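보낸 사람: 오카
받는 사람: 민박·게스트하우스 운영자 모임 메일링 리스트
날짜: 2020년 6월 24일
제목: Re: 10월 손님맞이, 조식이랑 예약금 어떻게들 하세요?

안녕하세요, 언덕 위 민박 오카입니다. 답장이 늦어서 죄송해요. 주말 내내 뒷마당 물받이를 붙잡고 씨름하느라 메일을 이제야 열어봤네요 ㅎㅎ

Birger Myklebust 님이 쓰셨습니다:
> 다들 잘 지내시죠? 엘우드(Ellwood) 호숫가에서 방 4개짜리 집을 하고 있는
> 비르예르입니다. 작년 10월 단풍철에 하도 정신이 없어서 올해는 미리
> 준비해 보려고 합니다. 두 가지가 궁금합니다.
>
> 첫째, 조식을 계속 한 상 차림으로 내시는지, 아니면 바구니에 담아 방문
> 앞에 두시는지요. 저희는 식당이 좁아서 손님들이 한꺼번에 내려오시면
> 앉을 자리가 모자랍니다.
>
> 둘째, 예약금입니다. 지금은 숙박비의 30퍼센트를 미리 받는데, 전날
> 취소하시는 분들 때문에 마음고생이 많습니다. 다른 분들은 어떻게
> 하시는지 좀 알려주세요.
>
> 그리고 혹시 지토라(Jitora) 전망대 가는 산길, 올가을에도 열리는지
> 아시는 분 계신가요? 손님들이 제일 많이 물어보시는 게 그 길입니다.

비르예르 님, 저도 작년 10월엔 정말 혼이 쏙 빠졌어요. 빨래 널고 돌아서면 벨이 울리고, 차 끓이다 보면 또 전화가 오고요! 저희 집 이야기가 도움이 될지 모르겠지만 생각나는 대로 적어볼게요.

1. 조식

저희는 재작년부터 바구니로 바꿨어요. 처음엔 좀 서운해하시는 분이 계실까 봐 걱정했는데 웬걸, 늦잠 주무시는 분들이 너무 좋아하시더라고요. 전날 저녁에 종이 한 장 드리고 시간이랑 메뉴에 동그라미만 쳐 달라고 해요. 아침에는 빵하고 삶은 달걀, 제철 과일, 보온병에 커피나 보리차를 담아서 올려드리고요. 10월에는 사과조림을 작은 병에 넣어드리는데 이게 인기가 제일 좋아요 (작년엔 병째로 사 가겠다는 분도 계셨어요).

다만 비 오는 날은 좀 번거로워요. 저희는 별채가 마당 건너편이라 바구니에 방수천을 씌워서 뛰어가야 하거든요. 비르예르 님 댁은 방이 다 본채에 있으니 훨씬 수월하실 거예요. 그리고 한 상 차림을 아예 없애지는 마세요. 어르신들이나 오래 묵으시는 분들은 식탁에 앉아서 이런저런 얘기 나누는 걸 좋아하시니까, 저는 일요일만큼은 다 같이 먹는 걸로 남겨뒀어요.

바구니는 뚜껑 있는 걸로 사세요. 저희 동네 고양이가 햄을 아주 좋아합니다...

2. 예약금

이건 필리스(Phyllis Hebden) 언니가 예전에 이 리스트에서 알려주신 방법을 그대로 쓰고 있어요. 성수기에는 1박 값을 통째로 받고, 25일 전까지 취소하시면 전액 돌려드려요. 그 뒤에는 환불 대신 날짜를 옮겨드리고요. 이렇게 하니까 전날 취소가 확 줄었어요. 옮긴 날짜에 친구분들까지 데리고 오시는 경우도 있어서 저는 오히려 이쪽이 마음이 편해요.

중요한 건 말투인 것 같아요. 예전엔 규정을 예약 확인 메일 맨 밑에 작은 글씨로 적어놨는데, 그러면 다들 안 읽으세요. 지금은 맨 위에 "혹시 일정이 바뀌시면요"라고 시작해서 편지처럼 써요. 똑같은 내용인데도 싫은 소리 듣는 일이 거의 없어졌어요. 필요하시면 제가 쓰는 문구 보내드릴게요.

올해는 다들 사정이 사정인지라, 몸이 안 좋아서 못 오신다는 분들은 언제 취소하시든 그냥 돌려드리고 있어요. 손해가 없진 않지만 아픈 분을 오시라고 할 수도 없잖아요.

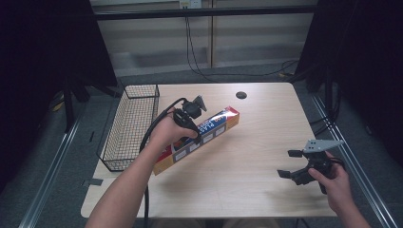 3. 지토라 전망대 길

열려요! 지난주에 안내소에 전화해서 물어봤어요. 아래쪽 나무다리는 여름 동안 손을 보고, 단풍철 전에는 다시 건널 수 있게 한다고 하네요. 그때까지는 방앗간 쪽으로 돌아가셔야 하는데, 이 길이 조금 더 길어도 그늘이 많아서 저는 여름엔 일부러 이쪽을 권해드려요. 중간에 샘터도 있고 돌로 된 긴 의자가 있어서 도시락 먹기에도 딱이에요.

주차가 문제예요. 전망대 아래 주차장은 10월 주말이면 아침 일찍부터 꽉 차요. 저는 손님들께 에디츠(Editz) 찻집 앞에 세우고 걸어 올라가시라고 해요. 주인아주머니가 내려오는 길에 차 한 잔만 마셔주면 하루 종일 세워둬도 된다고 하셨거든요. 대추차가 진하고 맛있으니 꼭 드셔보시라고 전해주세요.

아이들이 있는 가족이라면 전망대까지 욕심내지 마시고 샘터에서 돌아오는 게 좋아요. 그 위로는 계단이 가팔라서 작년에 아빠가 아이 둘을 번갈아 업고 내려오신 적도 있어요 ㅠㅠ

4. 그 밖에

다른 분들께도 하나 여쭤볼게요. 가을에 담요를 몇 장씩 내놓으세요? 저희는 침대마다 2장씩 두는데 별채 손님들은 늘 더 달라고 하세요. 양모로 바꾸고 싶은데 세탁이 겁나서 계속 미루고 있어요. 집에서 빨아도 줄지 않는 양모 담요를 아시는 분은 제발 알려주세요.

아, 그리고 관광 안내 책자에 실을 소개 글은 제가 모으고 있어요. 각자 집 이름이랑 방 개수, 아침 식사 여부, 반려동물 되는지만 짧게 적어서 저한테 따로 보내주시면 돼요. 리스트 전체로 답장하시면 다른 분들 편지함이 넘치니까 꼭 저한테만요! 필리스 언니네 글은 벌써 받았는데 장미 정원 얘기가 어찌나 예쁜지 저도 하룻밤 자러 가고 싶더라고요.

비르예르 님, 호숫가 쪽은 요즘 물안개가 멋지겠어요. 10월 전에 한번 놀러 갈게요. 사과조림 들고요.

오카 드림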